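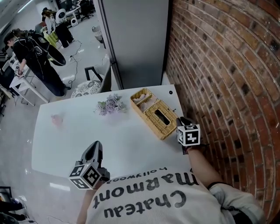 Vora hand grippers: questions I keep getting

Last updated 2nd April

What is Vora?

It's a pair of hand-held grippers I've been building at the Hulgate shared workshop. You hold one in each hand and do an ordinary tabletop job, and the recording gets used later to teach a robot arm the same job. The name doesn't stand for anything, sorry!

Do I need a robot to build one?

Nope. I built both of mine before I'd so much as plugged in an arm. You'll want one eventually if you'd like to see your recordings put to use, but you can get a long way with the grippers, a laptop and a clear bit of bench.

What are the cubes for?

Tracking. Each gripper carries a white cube with black square markers on its faces, and the software works out where your hand is from whichever faces it can see. Print the markers matte if you can - my first lot were glossy and the overhead lights wiped them out completely.

Are the fingers hard to make?

They're the fiddly bit. Mine are soft and curved with ridges on the inner faces, and it took me most of February to get a set I was happy with. I pour them myself, and if you rush the cure they come out sticky and pick up every bit of fluff in the building (ask me how I know). Czesław Urbańczyk put his mould files in the shared folder under "Wostau" and they're better than my originals, so start with those.
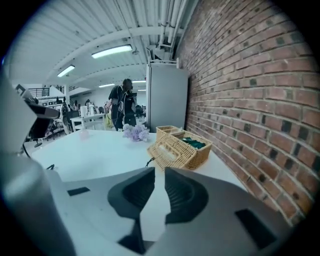 Once they're on, squeeze the grip slowly and check that both fingers move by the same amount. If one lags, loosen the linkage screw a quarter turn and try again.

What did it cost you?

Parts for the pair came to 74 dollars, not counting filament I already had or the coffee. The bearings were the dearest bit and I wouldn't go cheap on those.

What should I practise on?

Household stuff in different shapes and colours. A wicker tissue box is great because the weave gives the fingers something to grab, and artificial flowers are surprisingly tricky. Keep your first job dead simple, like moving one thing from the left to the right, and do it 10 times before you change anything.

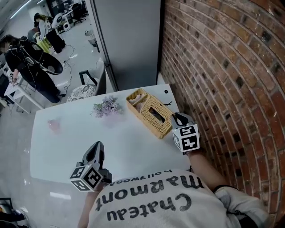

Both grippers over the table, with the tissue box and flowers further back.

How many recordings do I need?

I aim for 100 of each job. You can get away with fewer, but my results got pretty wobbly when I tried.

Does it work with Eshun?

Yes, from version 2 onwards. Older versions mix up the left and right cubes, so update before you calibrate.

Can I come and have a go?

Please do! Send me a message through the Hulgate members' page first so I can charge the batteries, and tie your hair back if it's long.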